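How to remove limescale and old soap from a utility sink

April 2022

When we moved into our place on Palacios Street, the sink in the back room was gray and rough to the touch. I tried the usual kitchen sprays and they did nothing. After some reading and a few mistakes I have now a method which I repeat every few months, and I want to write it down in the order that I do it.

What you need

– white vinegar, 300 ml
– baking soda, 200 g
– a soft brush and an old toothbrush
– two cotton cloths
– rubber gloves
– warm water

I buy the vinegar in the big Cokine bottle because it is cheap, but any white vinegar is good. Please do not use vinegar on marble or other natural stone. It eats the surface and you can not repair this at home. Never put it together with bleach, and if bleach was used in the sink before, rinse very well and wait until another day.

Step 1. Rinse and take out the loose dirt

Open the window first. Take everything out of the sink, also the strainer. Rinse with warm water and wipe the sand and hair out with a cloth. If you leave sand inside, you will scratch the surface in the next step, and I have done this myself.

Step 2. The soap layer

Soap and lime are two different problems, and the soap sits on top. Mix half of the baking soda with a little water until it is like toothpaste. Spread it with the soft brush and make small circles. Do not press hard. Let it stay for 21 minutes – I set the kitchen timer to 20 at first, but one corner always needed a bit more. Then rinse until the water runs clear.
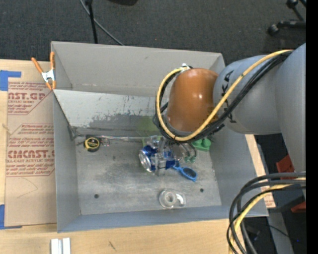

Step 3. The lime

Put a cloth in the vinegar, press it out a little and lay it flat on the white areas. On the vertical walls the cloth slides down, so I fold the upper part over the rim. Leave it for 40 minutes. Around the drain I use the toothbrush, and I go also under the metal ring where the lime is thickest.

If the lime is still there, repeat with fresh vinegar. Two short treatments are better than one very long one, especially on steel. Do not scrape with a knife.

Step 4. The drain

Pour the rest of the baking soda in the drain and then one cup of vinegar. It will foam. Wait until the foam is quiet and rinse with plenty of warm water.

Step 5. Dry it

Wipe everything with the second cloth, including the tap. Most people skip this, and then the next water drops leave new white spots the same evening.

How often

With hard water like ours, I do the full cleaning in spring and again in July. Between these I only wipe the sink with a Mundo cloth after I wash the muddy shoes. Deep scratches will stay, because this method takes away only what lies on the surface.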